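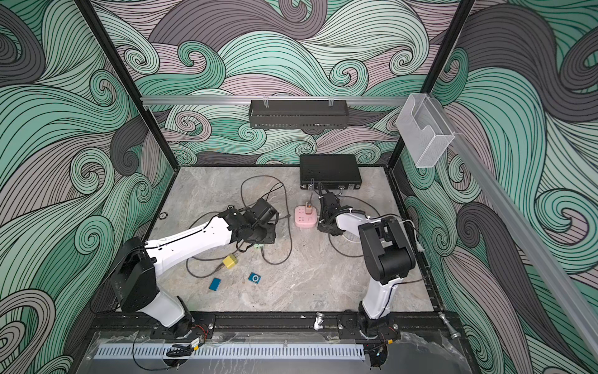 Imogen Cropper, reading our first draft in April, wanted to know why a report on tidying up one desk needed a title page at all. She had a point, and the title page is gone.

The brief for the unit was to take a shared work surface and sort out its power and cables so the next group could sit down without swearing. Ours had a pink power strip, a black case at the back, a USB hub and more cord than anybody would own up to. Sylvain Baudry measured the loose cord before we started and got 823 cm. He measured it again because Valentin Carré didn't believe him, and got 823 cm.

We began with the power strip. It's small and square and a cheerful colour, so it wanders. People pick it up to find a free socket and put it down wherever they happen to be standing. We settled on a spot in front of the case and agreed to leave it there, an agreement that lasted until lunch.

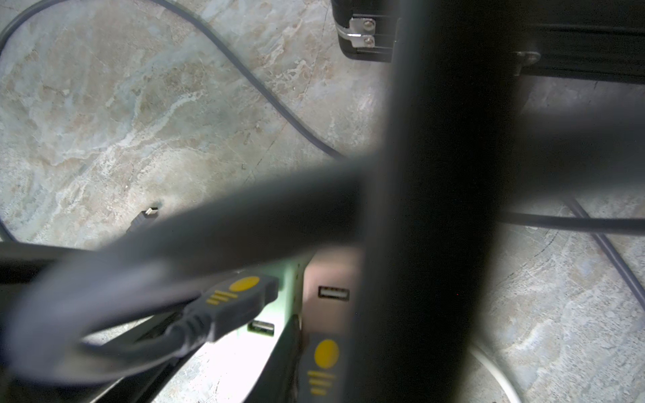
Labelling came next. Aurélien Bouvier favoured a colour code with a printed key. The key ran to two pages and used three kinds of green, so we went with masking tape and a marker. Each cord got its name at both ends - one end is no use when you're on your knees at the other. The whole job took 341 minutes over 6 sessions, a fair share of it spent looking for the marker.

The case was the other argument. Gwenaël Millet wanted it off the table altogether. The rest of us wanted it at the back, where spare leads could go in it and stay in it.

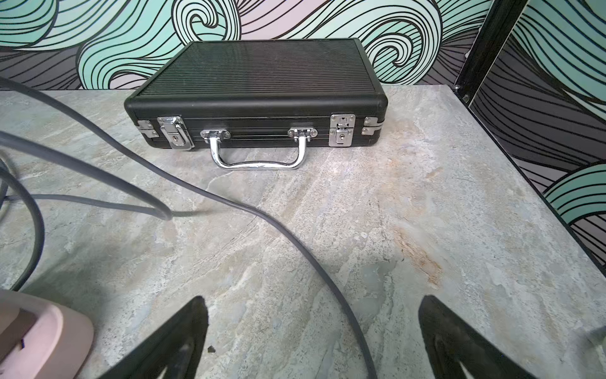

We kept it at the back by four votes to one. The drawback is that cords now run up to it and have to be moved before the lid will open, something Gwenaël mentioned at the time and has mentioned since.

The mesh basket on the rail was meant to take the slack. We allowed 60 cm of spare per cord, far too generous, and would halve it next time. We'd also buy the tape before the first session and settle the colour question by not asking it.
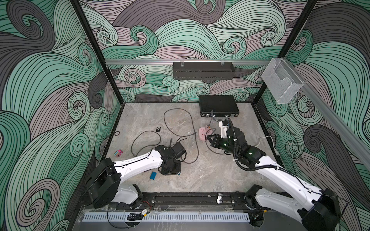 Figure 4. The work surface, with the case at the back and the power strip in front of it.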